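Section 4. Setting Up the Shared Desk and Test Table

This section covers the monitor, desktop computer, cabling and tabletop at one Trernex station. Read it through once before you move anything. The bench frame should already be bolted together as described in Section 3.

4.1 Before you start

You will need a 4 mm hex key, a medium Phillips screwdriver, cable ties, a soft cloth and the hardware bag marked Grakico 19. Leave the power strip switched off until step 12.

CAUTION: The monitor arm is under spring tension. Do not loosen the tension screw while the arm is folded and has no monitor on it.

4.2 Monitor and arm

1. Clamp the arm to the desk and tighten it by hand, then a half turn more with the hex key.

2. Lay the monitor face down on the cloth. Remove the four screws from the back and keep them.

3. Attach the arm plate with the same screws. Longer screws can damage the panel.

4. Lift the monitor into position. Two people should do this if the screen is larger than 27 inches.

5. Run the monitor cable down from the mounting area to the desk. Leave enough slack for the arm to swing through its full range. 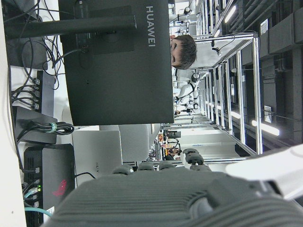 Awwad

Note: People seated at facing stations will look at the back of your monitor all day. Set the height so that both of you can talk over it or around it without standing up.

4.3 Computer, network and power

6. Stand the desktop computer on the desk with its vents clear. Leave a hand's width of open space in front of any vented panel. Do not stack boxes or a laptop on top of it.

7. Plug in the network cable. Use the teal patch cables for station computers only. Push until the clip clicks, then check for a light at the port once the computer is running.

8. Place the power strip farther back on the desk than the computer, with the switch facing you.

9. Plug in the computer and the monitor first. Chargers and other small supplies go in the remaining outlets.

10. Coil any extra length of cable into a loose loop and fasten it with one cable tie. Green ties are for cables that stay with the station. Do not pull the tie tight enough to crease the cable.

11. Check that no cable hangs over the front edge of the desk.

12. Switch on the power strip, then the computer, then the monitor.

CAUTION: Do not plug one power strip into another. If you run out of outlets, ask for a Termont wall feed (order code 357).

If the monitor stays dark, check the cable at both ends and confirm the input setting before you call for help. If the computer does not start, check the switch on the back of the case.

4.4 The tabletop

The table should be kept clear except for the items in use. Tools, headphones, storage boxes and spare supplies belong on the workbench behind it.

13. Wipe the top with a damp cloth and dry it. Do not use solvent cleaner, as it dulls the matte finish. Light scuffs are normal and do not need to be reported.

14. Run your palm across the top to feel for raised spots or grit. If one side sits higher than the other, adjust the feet on that side as described in Section 3.

15. Set out the small items for the session. The standard starter set is one cup and one tennis ball. Place the cup upright, well in from the edges, and put the ball inside it.

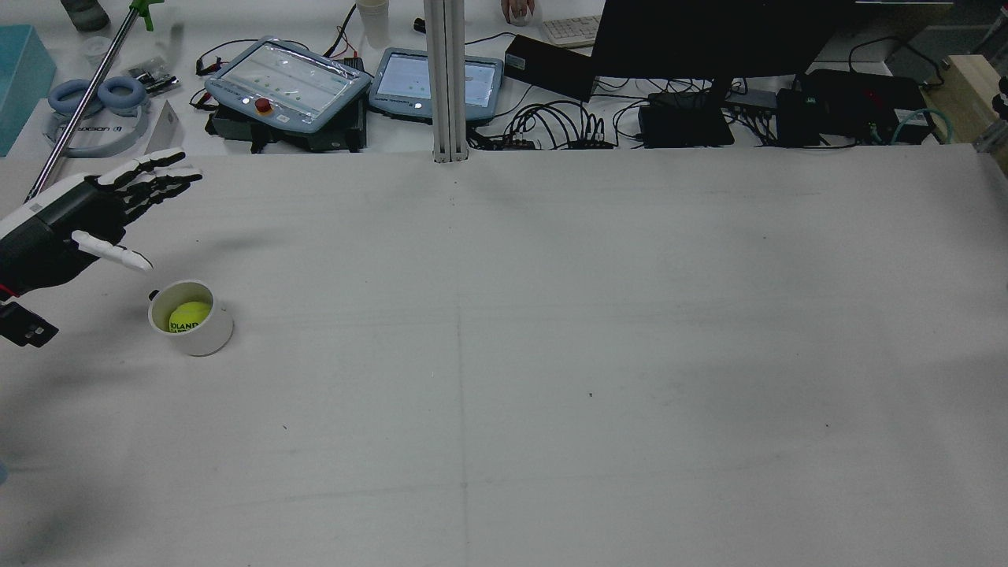

16. Slide the cup a few inches in each direction. It should move smoothly and stay where you leave it. If the ball makes the cup tip, swap the cup for one with a wider base.

Note: Balls wear smooth with use, and the printing fades. Replace a ball when it no longer holds its round shape. Faded printing alone is not a reason to discard it.

4.5 The back workbench

17. Keep handheld controllers upright on their bases with the red stop button facing out. Do not lean anything against them. Protective plastic over a screen may be left on.

18. Power supply boxes need air on all sides. Move loose cables off the top before you switch one on.

19. Bundle cables that run the same way and tie them to the nearest post. Leave the ones you unplug daily out of the bundle.

4.6 End of day

Shut down the computer from its menu and wait for the fan to stop. Switch off the power strip. Return the cup and ball to the storage box, wipe the table and hang the cloth to dry.

Replacement clamps, screws and feet are listed under kit 825 in the parts list. Section 5 covers labels and spare cables.

Last revised September 3, 2024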